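最終更新:12 Jan 2026

# 紅茶の量り売りと交換会「Baleck」よくある質問

お問い合わせで何度もいただく質問をまとめました。長いところもありますが、お茶の話になるとつい筆が走ってしまうのでお許しください!

## 参加について

### 紅茶に詳しくなくても参加できますか?

もちろんです。ティーバッグしか使ったことがない方も、毎朝ポットで淹れている方も同じテーブルに座ります。最初の一杯はこちらで淹れますので、飲みながら「好き」「ちょっと渋い」くらいの感想を聞かせてください。専門用語はいりません。「干し草みたい」「焼き芋の皮の匂いがする」という感想のほうが、ずっと話が盛り上がります。

### 定員は何人ですか?

一回につき最大24人です。茶葉の交換だけなら出入り自由ですが、飲み比べの席は予約をお願いしています。キャンセルが出たときは、お待ちの方に順番にメールを送ります。返信がないまま翌日の正午を過ぎると次の方に回りますので、迷惑メールのフォルダもときどき覗いてみてください。

### 子どもを連れて行ってもいいですか?

大歓迎です。熱湯を扱う時間帯だけ、ポット台の手前に椅子を並べて区切ります。カフェインのないルイボスと麦茶も用意しています。麦茶は毎回おとなのほうがよく飲みます。

### 持ち物を教えてください。

交換に出す茶葉と、持ち帰り用の密閉容器か小袋をお持ちください。カップは会場にありますが、愛用のものがあればぜひ! 同じお茶でも、厚手のマグと薄い磁器では口当たりが驚くほど違います。並べて飲むと楽しいですよ。

## 茶葉の交換

### どんな茶葉を出せますか?

未開封、または開封から三か月以内の茶葉なら、紅茶に限らず緑茶でも烏龍茶でもかまいません。香りの強いフレーバーティーは、ほかの茶葉に匂いが移るので別のテーブルに置きます。バニラとベルガモットはとくに強力で、同じ袋に入れて持ってくると家に着くまでに全部がアールグレイになります。

### 箱のまま持って行ったほうがいいですか?

できれば箱ごとお願いします。産地、等級、賞味期限、輸入元がわかると、受け取った方があとで同じものを探せます。箱が少しつぶれていても問題ありません。中袋だけの場合は、受付のラベルに銘柄と開封した月を書いてください。
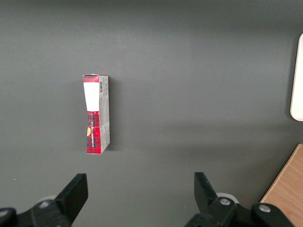 ラベルには好きな淹れ方も書けるようにしてあります。「三分、牛乳たっぷり」「水出しで一晩」など、ひと言あるだけで選ぶ側はとても助かります。Naveen Tomarさんが11月の会に出したアッサムのラベルには「しょうがを先に煮ること」とだけあり、その日のうちに全部もらわれていきました。

### 交換の比率は決まっていますか?

小さじ8杯分をひと包みとして、ひと包みとひと包みを交換します。値段の差は気にしません。高価な春摘みダージリンと近所の店の徳用茶が交換されることもありますし、徳用茶のほうが先になくなる日もあります。不安な方は、先に香りを確かめてから決めてください。

### 余った茶葉はどうなりますか?

持ち主が持ち帰るか、次回の「おまかせブレンド」に使います。中国茶とスリランカ茶を混ぜただけの回もあれば、何が入っているのか誰にも言い当てられない回もあります。再現できないのが惜しくなるほどおいしいこともあります。

## 飲み比べ

### どんなふうに進みますか?

一度に飲むのは3種類です。以前はもっと多かったのですが、後半になると舌が疲れてしまい、最後のお茶がかわいそうでした。茶葉の量、湯の量、蒸らし時間をそろえて、まずは何も入れずに味わいます。二杯目からは牛乳も砂糖も自由です。

### 水は何を使っていますか?

会場の水道水を一度しっかり沸かして使います。ペットボトルの硬水で淹れると色が濃く、香りは控えめになりがちです。ご自宅で試すなら、同じ茶葉を水道水と硬水で淹れて、白いカップに並べてみてください。色の違いだけでも見ごたえがあります!

### お気に入りが見つからなかったら?

焦らなくて大丈夫です。渋いのが苦手なら、湯の温度を変えるより先に、茶葉を少し減らしてみましょう。香りが物足りないときは、ポットをよく温めてからもう一度。それでもぴんとこなければ、受付で好きな飲み物を教えてください。コーヒー派の方には燻した香りの紅茶、ほうじ茶派の方には深めに焙じた烏龍茶をおすすめすることが多いです。

## ご自宅での保存

### 冷蔵庫に入れてもいいですか?

紅茶は常温で十分です。冷蔵庫は出し入れのたびに結露しやすく、キムチや漬物の匂いも吸います。密閉容器に入れ、日の当たらない棚に置いてください。ガラス瓶を使うなら戸棚の中がおすすめです。

### 賞味期限を過ぎたものは飲めますか?

交換会には出せません。ご自宅のものについては、カビや湿気、いやな匂いがあれば処分してください。古くなって香りだけ飛んだ茶葉は、フライパンで軽く煎ると台所じゅうがいい香りになります。飲まずに香りだけ楽しむ使い道もあるので、すぐ捨てるのはもったいない!

## お問い合わせと会場

### 会場はどこですか?

Obiビルの二階、階段を上がって左の部屋です。入口の表札は「1066」だけなので、通り過ぎる方がたまにいます。エレベーターは裏口側にあります。車いすやベビーカーの方は、予約時にお知らせいただければ下までお迎えに行きます。

### 予約の変更はどうすればいいですか?

予約確認メールの返信でお知らせください。飲み比べの席は前日の夕方まで変更できます。交換だけの方は連絡なしで大丈夫です。ここにない質問も、同じメールで気軽にどうぞ。銘柄の相談だけのメールも喜んで読みます。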